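Three-shelf shoe rack by the front door: what goes where?

Forum index > Entryways and mudrooms > Storage

tuva_fjeld
Posted 2019-11-26
Joined in January, 101 posts

We take shoes off at the door and keep slides for indoors. Until last month they lived in a heap next to the radiator. I bought a Vollemari rack, three shelves in light wood on a black metal frame. It went together with one hex key and it doesn't wobble.

Two questions. First, how do you divide up the shelves? Second, do you put anything under the legs? The rack stands straight on the floor and I'd like to keep it that way, but my sister says the legs will leave marks.

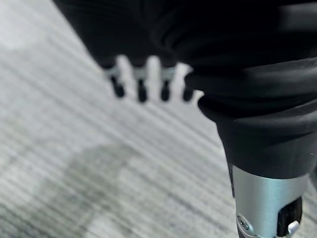

The floor in question, gray stripe.

The stripes run a bit darker and lighter, so dirt hides in them pretty well. Dents I don't know about. I move the rack to vacuum and would like to know if I should stop doing that.

Folke_N
437 posts

Felt pads do nothing on carpet. They grab the fibers and come off the first time you drag the rack. If you want something, get the hard plastic cups they sell for sofa legs. For a rack that only holds slippers I wouldn't bother. My old one stood in the same spot for six years and the dents came out with a damp cloth and an iron on low.

Don't stop moving it. Sand builds up along the wall and that wears a carpet faster than the legs do.

bostley_hall
70 posts

I disagree about the cups. Thin metal legs put all the weight on a very small spot. We had a Torvik bench with the same kind of leg and the marks never came out. Four cups cost less than a sandwich.

On the shelves: what do you have, all slides, or regular shoes too? Height between the shelves matters more than anything if there are boots in the house.

tuva_fjeld

All slides on this one. Outdoor shoes go in the closet. I have light ones and a gray one that gets used more than the rest, and I keep moving them between levels without settling on anything. 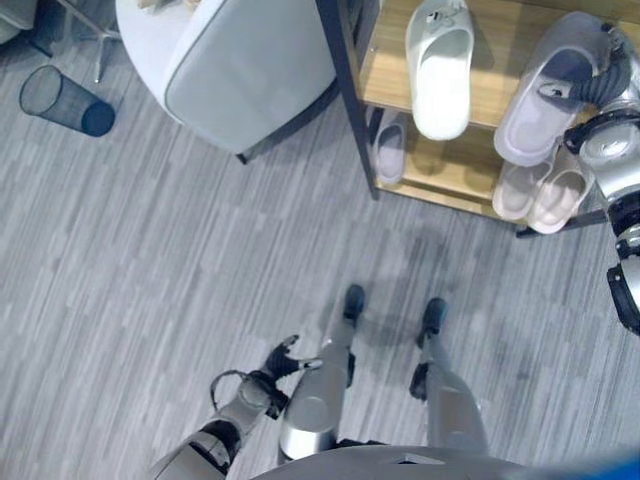
My husband is tall and hates bending, so he wants everything up high where he can reach it. I'd like the top kept clear for keys and mail. We've gone back and forth on it for two weeks.

Folke_N

Top shelf clear, no question. Once there's a pair of slippers up there, the mail goes back on the kitchen counter.

Lợi Đỗ
2,037 posts

The opposite here. We tried keeping the top clear and it filled up with junk in three days: receipts, a dog leash, batteries. Now the top is for whatever is worn daily and the mail has its own box on the wall. Footwear people use every day should be the easiest to reach. Guest pairs can go at floor level.

Also, are your slides toes out or toes in? I can't live with toes in. You have to turn each one around before you can step into it.

tuva_fjeld

Toes out. I did them heel out for the first few days and changed my mind. The way I've been doing it is the four pinkish ones at the bottom as two pairs, the other two in the middle, and nothing on top.
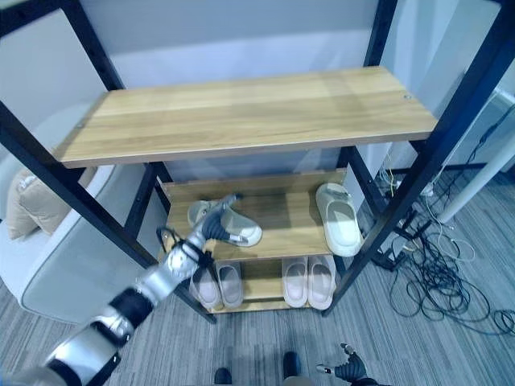 I like that the bottom four match. If one pair goes missing I see it right away from the hall. The middle shelf is harder to see into from standing height than I expected, with the top one shading it.

bostley_hall

That shading is a problem with every rack where the top board is the widest. We stuck a battery light under ours, the Iko one with the motion sensor. Works fine, eats batteries.

I'm with Lợi on the top shelf, by the way. You paid for three shelves and you're using two.

Folke_N

She's using three. One of them is for mail.

idun_westerberg

Coming at this from a different side: how do you keep light-colored slides clean? Mine went yellow on the straps. I wash them in the sink with dish soap and an old toothbrush and that helps with the soles only.

tuva_fjeld

Same as you, dish soap and a brush, then I let them dry on the bathroom floor on a towel. Not in the sun, that made my last pair stiff. I do the whole lot in one go when I vacuum, so they all come off the rack and go back on together.

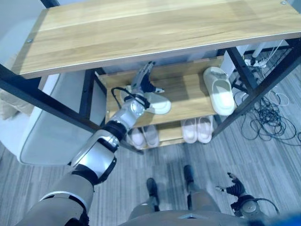 The shelves get a wipe at the same time. The wood looks fine so far but I dry it off right after, mostly around the screws on the top one. If water sits in there I think it will swell.

Lợi Đỗ

Drop of wood oil around the screws once a year. And tighten them while you're at it, ours had worked loose by spring.

tuva_fjeld

Thanks, will do. I ordered the cups too. We'll try his pair on the top shelf until January and see where the mail ends up.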